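Give the Kitchen Table Its Room Back

17/12/2024

I have been showing houses in and near Dornov for 15 years now, and if you had asked me at the start what buyers would want most by this point, I would have said closets. I would have been wrong, or at least early. What they ask for is one big open room with the kitchen at one end, the sofa at the other and a long island where people used to put a table. Sellers know it too, and so every winter I get calls from nice people who want to knock down a wall before they list in February.

My advice, and I give it so often that my own family rolls their eyes, is to leave the wall alone.

Let me tell you about a house on the Ivov side of town. I won't say which street, because the owners still live there and I like them. It is a small brick place, three bedrooms, with a closed kitchen and next to it a dining room of the old kind, just big enough for a table and the people around it. They had a quote to open the whole thing up and it came to a good deal more than they had paid for their last car, and that was before anyone had looked at what the wall was holding up. They wanted to know if they would get the money back. I told them I didn't think so, and that even if they did, they would have to live through the dust first.

We do this to ourselves, I'm afraid. An agent walks in, says the word "flow," and suddenly a perfectly good room is a problem. I have said it myself, more times than I'd like. When I was new, working under Morena Negri, I told a couple in Tapia that their dining room "read as dated." Morena waited until we were back in the car and asked me where exactly I thought they should eat. I had no answer for her. She let me think about it all the way home, and I suppose I am still thinking about it.

A room with a door does a lot of work in a small house. You can shut the smell of onions in it. Somebody can do taxes in there while somebody else watches the game. A child can leave a school project spread out overnight, and dinner can happen on the couch for once and the world goes on. With one big room, everything is always in view of everything else, and 600 square feet of open floor can feel tighter than two smaller rooms that add up to less -- I have stood in both and I know which one I'd rather spend a wet Sunday in.

Now, I do understand the other side. Parents of little ones like to see them from the stove, and I remember that stage well enough not to argue. Some older houses really are too dark, and a wider doorway can do wonders for them. If you have wanted an open kitchen your whole life and plan to stay put, then please, build it and enjoy it and invite me over. My quarrel is with doing it for a buyer you haven't met.

Chopsticks on the table, a pale printed cloth under them.

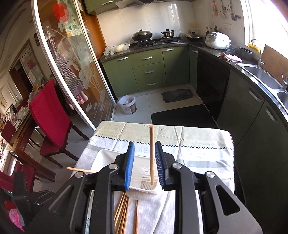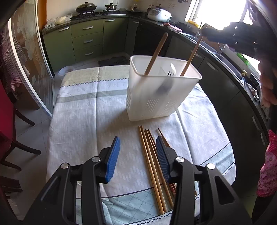
Buyers change their minds, you see, and faster than walls go up or come down. Of the last 11 families I took around Gernuvik, several asked me for a separate office, and what they meant was a room where they could close the door. Well, there it was, next to the kitchen, with a light fixture hanging in the middle of it.

So if you're thinking of selling, wash the windows, fix the drip, take out half the furniture and put a proper table back in that dining room. Give it 45 days on the market as it is. If it hasn't moved by then, call me and we'll talk about the price, and maybe the carpet in the hall.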